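2월, 오전 작업 기록. 배당률 표시 모듈(Rondo)

어제 하던 것을 계속합니다. Brolau 쪽 피드에서 소수 배당을 받아서 분수 배당으로 바꾸는 부분입니다. 1.40은 2/5로 잘 나오는데, 1.33은 33/100으로 나옵니다. 경마 화면에서는 1/3이라고 써야 자연스럽습니다. 그래서 계산으로 바꾸지 않고 관례 배당표를 먼저 찾아보게 고쳤습니다. 표에 없는 값만 계산합니다.

시험은 경주 기록 392건으로 돌렸습니다. 틀린 것이 4건 남았습니다. 4건 모두 출전 취소가 있는 경주입니다. 취소마가 생기면 남은 말의 배당에서 공제를 해야 하는데, 저는 공제를 배당 전체에 곱했습니다. 원금을 뺀 이익 부분에만 곱하는 것이 맞습니다. Ouazzani 규칙 문서를 다시 읽고 알았습니다. 처음 읽을 때 제가 문장을 잘못 이해한 것 같습니다.

공동 1착(데드히트) 처리는 아직 손대지 않았습니다. 두 마리일 때는 건 돈을 반으로 나누면 되지만, 연승에 세 마리가 걸리면 어떻게 하는지 Droriria 담당 쪽에 물어봐야 합니다. 답이 올 때까지 이 경우는 수동 정산으로 보냅니다.

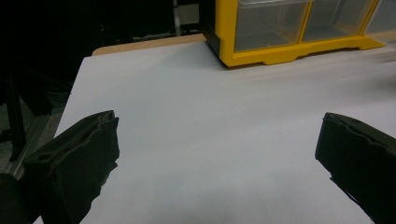 흰 작업대 윗면과 검은 그리퍼 손가락.

오후에 할 일: 공제 함수 수정, 같은 기록으로 다시 시험. 반올림은 마지막 단계에서 한 번만 할 것. 지금은 중간에도 하고 있어서 금액이 조금씩 다릅니다. 관례 배당표 파일은 공유 폴더에 올려 두었으니 고칠 때는 옆에 메모를 남겨 주세요.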